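Verhoeven promises a return to hand-drawn titles. The first sample has a lot of software in it

Verhoeven, the title design studio, has announced that all of its opening sequences will now be "drawn by hand, start to finish." The first one to carry the label is the two-minute opening for Rellari, a family drama set in a port town, which had its festival premiere on Sunday and goes to theaters in March.

The sequence looks good. Ink spreads over what seems to be wet paper, a coastline forms out of it, and the cast names settle into the bays and inlets like place names on an old chart. The last card, with the film's title broken across a row of harbor lights, got a small round of applause in the room. It deserved one.

Whether it was drawn by hand, start to finish, is harder to say. The lettering is the obvious problem. Watch it a second time and every letter "e" is the same letter "e," down to a nick in the crossbar. The same goes for the "r." Someone may well have inked those letters once, on paper, with a real pen. After that they were scanned and made into a font, and the font was typed. Title houses have worked that way for years and the results can be lovely, but it isn't what most people would take the studio's phrase to mean.

Asked about the repeated letters, the studio said in an email that "the hand is present at every stage" and that its artists "guide the digital tools as they would a brush." A follow-up question, on how many of the frames had been drawn individually, got no answer before this item was posted.
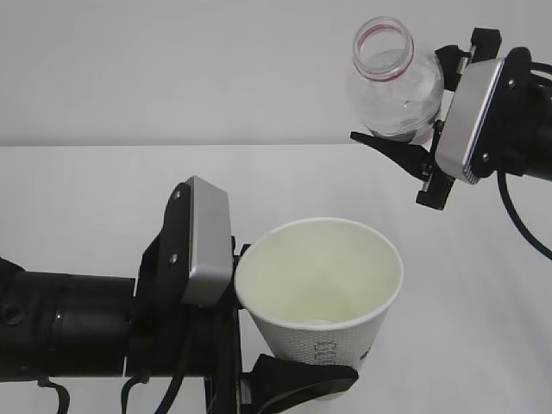

The press notes don't settle the matter either. They mention 100 original drawings, which sounds like plenty until you remember that a two-minute sequence runs to thousands of frames. They thank a compositing team of four. They also name Dromivlow, a program that fills in movement between one drawing and the next, and they do so in the smallest type on the last page.

There is a reason studios are reaching for this kind of language. Main titles have been squeezed for a long time. Plenty of features open with a single card and push everything else to the end, and the series that still pay for a full sequence put a skip button over it. A studio that wants to charge for three months of work needs a story to tell the producer, and "handmade" is a good story right now. It worked last year for Miltomon, the miniseries whose paper-cutout opening was shared far more widely than anything in its episodes. That one came with a making-of reel, and the scissors were in it.

No such reel has been promised for Rellari. The studio says it may show "selected process materials" later in the year, with no place or month attached.

The film's producers, for their part, seem happy. Their statement calls the opening "a film in itself," a phrase that has been applied to nearly every title sequence longer than a minute. They would not discuss what it cost, or whether the hand-drawn promise was written into the contract.

Verhoeven says two more sequences under the new policy are already in production, both for television. It has not said which shows they belong to, or whether the published description of its method will be changed before they air. For now the wording on its website is the same as it was on the morning of the announcement, and the page carries no sample drawings.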